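Moving the mail server, part whatever

Ok so I said I'd write this up and then I didn't, and now three of you have asked in the comments so. Quick version. I have to be out the door by six.

Background if you're new. I run mail and files for a small outfit, 40 mailboxes, one closet with a rack in it. The old box was on a server OS that stopped getting patches a good while back and everybody knew it, me included. We kept it going because it worked. Then the insurance people sent a form over with a question about unsupported software and suddenly there was budget. Funny how that goes.

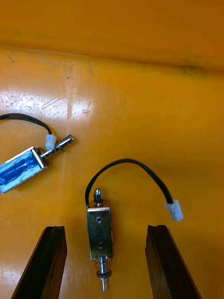 Wondiretti, February

So. The plan was simple. New host, new hypervisor, two guests, one for mail and one for files. Copy everything over on a Thursday night, flip DNS, go home.

I did lower the TTL on the MX record ahead of time. Please do this. I've forgotten it twice in my life and both times I spent the next day explaining to people why half their email was showing up in the old place. Set it to 900 a few days before, leave it, put it back to something sane after. That's all.

The copy itself was fine. Slow but fine. Most of the mailboxes are small, people here delete things. Then there are 4 that are enormous, and those took longer than all the rest put together. One has every attachment since the company started. I asked if we could archive some of it. No we could not.

What got me was permissions on the file side. The old server had shares inside shares, with groups that had been renamed and then renamed back, and a couple of accounts for people who left before I got there. I'd exported the ACLs to a text file thinking I'd just replay them. Don't do that. Half the SIDs didn't resolve to anything and the script happily skipped them without a word, so at midnight I had a lovely clean share that accounting couldn't open.

Called Jabari Mosoti, who did the original setup years ago and still picks up the phone for some reason. He said throw the list away, make new groups, one per department, and assign them at the top level only. Took me an hour and a half. I'd been fighting the script for three. I owe him lunch, again.

Other stuff in no order:

Reverse DNS. The new IP had no PTR record and two big providers started bouncing us right away. Opened a ticket with the ISP, they fixed it by mid morning. Ask for it the week before, it's a free ticket.

SPF. I remembered. DKIM, I remembered the key but published it with a line break in the middle so it didn't validate. Spent forever looking at the config on the server when the problem was sitting in the DNS panel the whole time.

The scanner on the second floor. It had the old server's IP typed into it, not the name, and the admin password was on a sticker that had gone blank. Factory reset, new password, in the password manager this time. It also only speaks an ancient version of TLS so it gets its own little relay on the inside and doesn't talk to anything else.

Backups. First night's job finished in a few minutes and reported success. I was pleased for about as long as it takes to drink a coffee and then went and looked. It had backed up the OS disk and skipped the data disk, becuase the data disk was attached after I made the job. Restore something. Pick any file, delete it, get it back. If you haven't done that you don't have backups, you've got a green checkmark.
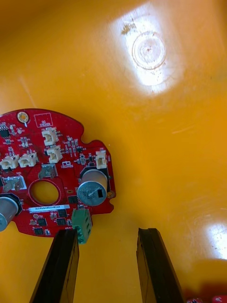 Log rotation, also. Default on the mail guest was to keep everything forever, and with debug turned on from my DKIM adventure it was writing way more than it needed to. Turned debug off, capped the files at 1000 MB total, moved on.

Leobardo Tlapale asked last time why I don't just put the whole thing on hosted mail and be done. Fair. I priced it. For us it came out higher over the life of the hardware, and the files would've had to stay in the building anyway on account of the drawings being huge and the upload line being what it is. If we were ten people I'd do it tommorow. Ask me again when this box is old.

The old server is still in the rack, powered off, network cable pulled. I'm leaving it there til the end of the quarter in case somebody needs a thing from a folder I didn't know about. One person already has.

Still to do: monitoring, which right now is me. Labels on the patch panel. Write down the new group names somewhere that isn't my notebook. And the UPS shutdown thing, which talks to the host ok but doesn't tell the guests anything, so I need to look at the order. If anyone has that working with two guests on one host tell me what you used.

Gotta run. Will post the group layout next time if I can make it readable.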